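Spent the evening going through the winter bin, the one from the Molham house that we never really unpacked. I thought it would take 11 minutes (ha!) and I'm still on the floor with my tea going cold.

The scarves were easy. The sweatshirts are slower going - I keep finding ones I'd forgotten and then having to sit with them for a bit.

Still can't decide about my old teal one, so it's back on top of the pile for now.

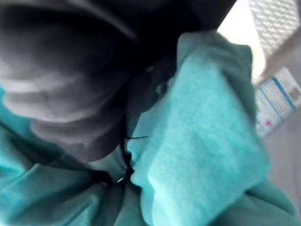

Leanne Mellor wrote back that I should knot the drawstring ends before it goes through the wash, or I'll be fishing the cord out with a safety pin all February. Doing it tonight, Leanne!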